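Preguntas frecuentes — Gala benéfica Darkmont

¡Ya queda menos! Hemos juntado las dudas que más nos llegan al correo sobre la gala, la alfombra y los invitados, y las vamos ampliando según preguntáis.

¿Quién presenta este año?
Repite Rebecca Gentile, que el año pasado se metió al público en el bolsillo con aquel dúo improvisado al final de la subasta. La acompaña por primera vez el actor Svyatoslav Kostiuk, recién llegado del rodaje de «Isov». ¡Tenemos muchísimas ganas de verlos juntos!

¿Es verdad que canta Thảo Diệp?
¡Sí! Confirmadísimo desde marzo. Abrirá la noche con dos temas de su disco nuevo y se quedará a cenar, así que es fácil cruzarse con ella entre las mesas.

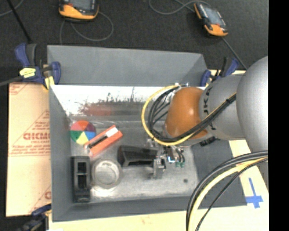
Isov, 30 de junio de 2023

Actualizamos esta página con las respuestas sobre entradas, vestuario y subasta.

¿Cuántas plazas hay?
El salón Bondarchuk tiene aforo para 600 personas. Las mesas son de ocho y podéis pedir sentaros con amigos si lo indicáis al reservar.

¿Cómo hay que ir vestido?
De etiqueta, pero con alegría: el color se agradece. La diseñadora Ustyna Didenko firma el vestido de Rebecca y solo nos ha adelantado que lleva cola — y que es larga.

¿Puedo ver la alfombra sin entrada?
Claro. La zona de público es gratuita y se abre dos horas antes de la gala. Los invitados suelen pararse a firmar y a hacerse fotos, sobre todo al principio.

¿Qué se subasta?
29 lotes, entre ellos una chaqueta de gira de Henryk Adamczyk y una cena para dos en Fluvitier. El lote más disputado de la edición anterior llegó a 4000 euros, ¡y la sala entera se puso en pie!

¿Adónde va el dinero?
A las becas de música y teatro de la Fundación Darkmont. El importe final se publica en esta misma web.

¿Puedo cambiar el nombre de mi entrada?
Sí, hasta la víspera, escribiendo al correo de reservas con el número de pedido.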